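Rimden Garden Corner is a labelled picture set of small household and garden things laid out on a tabletop. It goes with the Nirneck label tools but can be used without them. Notes below apply to release 2.

## Contents

- `pictures/` holds 2544 pictures, all JPEG
- `labels/` holds one text file per picture, with the same base name
- `names.txt` lists the 22 label names in British spelling
- `heldout.txt` lists the 400 pictures kept back for checking

Please don't train on anything in `heldout.txt`. The other pictures can be split however you like.

## The table

The corner is dressed as a small garden shed. The top has a grey marble pattern and the walls are pale lavender. A long white wire rack hangs on the back wall and a white mesh basket on the left one. There is a potted plant in the right rear corner. These stay where they are and are labelled `fixed`.

The loose things change places between layouts. The main ones are the bone-shaped erasers, in yellow and blue, and the orange stand they get lined up on. A work glove and a small garden fork turn up in many of the layouts, mostly on the left.
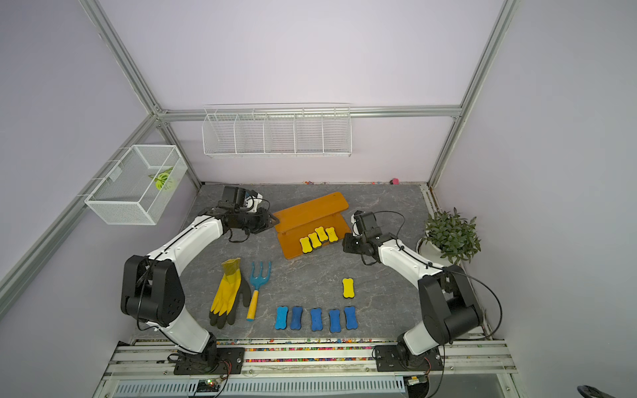
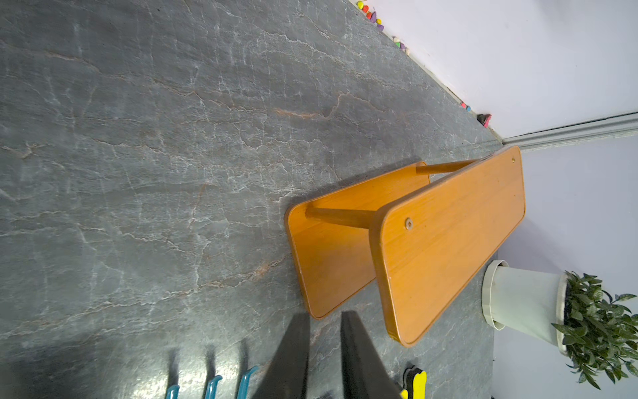 *Garden corner layouts. Both show an orange piece on the grey veined surface and small coloured bits along the foot of the wall.*

## Label names

A few that people have asked about:

| name | used for |
|---|---|
| `eraser_yellow` | yellow bone-shaped eraser, any way up |
| `eraser_blue` | blue bone-shaped eraser, any way up |
| `stand` | the orange stand, upright or on its side |
| `glove` | yellow-and-black work glove |
| `hand_fork` | garden fork with yellow handle |
| `basket` | mesh basket, not what is in it |
| `pebbles` | coloured pebbles and other small bits, labelled as a group |

An eraser on the stand gets its own box and the extra tag `on_stand`. Touching the stand at table level doesn't count. Standing erasers have the tag `upright`.

Erasers in a row are boxed one by one, even where they touch. Release 1 had one box for the whole row in some files, and Abbas Hassanpour redid those in January.

## Known problems

- The stand looks quite different from close up, when only its panels and rods show. The label is still `stand`. Some of these boxes are too tight at the corners.
- `pebbles` is uneven. Small bits along the wall were boxed in some layouts and left out in others. We would leave this label out of any scoring.
- The table pattern has rust-coloured veins in places. An early labeller marked a few as `string`. Most have been removed, but tell us if you find one.
- Shiny patches on the table are not labelled.
- The hand fork was called `rake` in release 1. Old scripts will need changing.

## Checking your copy

Run `check.sh` from the top folder. It compares file names in `pictures/` and `labels/` and prints any that don't match. No output means the two folders agree.

## Use and contact

Free for teaching and research. If you pass the set on, keep this file with it and don't rename the pictures, as the Lamivport index looks them up by name.

Labels and layouts: Babak Bahrami and Abbas Hassanpour. Send corrections to Babak with the picture name and the label you think it should have. Fixes go into the next release and are listed in `CHANGES.md`.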